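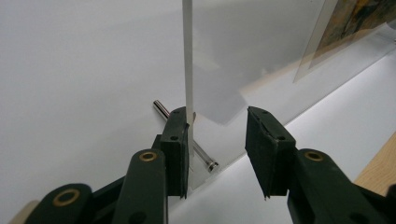

*Hidari hand gripper, jaws open at the edge of the acrylic stand. Note the wear along the bottom of both pads.*

## Ticket 804: grip slips on clear sheet, one side closes late

**Status:** open, workaround in use
**Build:** Hidari hand-held, green links, stock pads
**Where:** Skultstead shared workshop, back bench
**Opened:** March

**Problem**

The gripper holds blocks, mugs and cardboard without trouble. On an upright acrylic sheet it closes, seems to hold, and then the sheet slides down between the pads as soon as I lift. Out of 27 lifts, 18 slipped. The right finger also arrives after the left, so the sheet gets pushed sideways before it is gripped.

The test piece is a clear display stand with a metal pin at the base. I don't want to switch to something easier, as thin clear sheet is what this build is for.

**Already checked before opening**

- Trigger cable tension, set per the Hidari build notes
- Screws on both pads, tight
- Sheet wiped with a dry cloth, then with soapy water and dried
- Gripped higher up the sheet, no change

**Log**

*9:40 am.* Took the fingers off and compared the pads. Both have ragged lower edges. The right one has lost more material and comes to a point at the bottom, so on a thin sheet it touches along the top half only. I had been lining up the grip by the bottom of the pads, the worst part of them.

*10:15 am.* Checked the links for play. Left side is fine. On the right side the eyelet turns in its hole and I can rock the finger about 8 degrees by hand. That would explain the late closing. Put a thin washer behind it from the Borkthorpe hardware kit. Rocking is much less now. The link still moves freely.

*10:50 am.* Reassembled. Both fingers now meet in the middle with no sheet between them. With the sheet upright it still slipped on the second lift, so the washer fixed the timing and not the grip.

*11:30 am.* Changed the approach. I had been coming in square to the edge. Tried from above and at an angle, keeping the jaws wide until the pads were well past the edge.

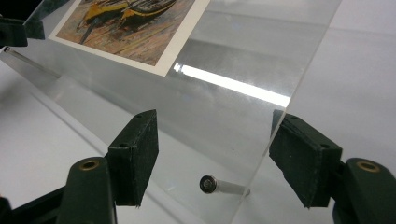

Coming in this way I have to watch the metal pin. If the fingers go too low they hit it before they close, and the whole stand turns on the bench. Staying clear of the pin and closing on the upper part of the pads gave the first run with no slips. It was a short run and I would not call it solved.

*1:20 pm.* Turned both pads end for end so the good edges point down. The screw holes don't quite line up that way and the left pad sat crooked. Put them back as they were.

**Workaround**

Grip with the upper half of the pads only, and approach at an angle. Close slowly.

**Still to do**

1. Replace both pads. Alemneh lists a set with the same hole spacing. Ordered one, not here yet.
2. Replace the right eyelet and take the washer out.
3. Repeat the full set of lifts with new pads, same stand, same bench.

If anyone else has this build with the stock pads, please add how long yours lasted before the edges started to go. Leaving this open until the new set is on.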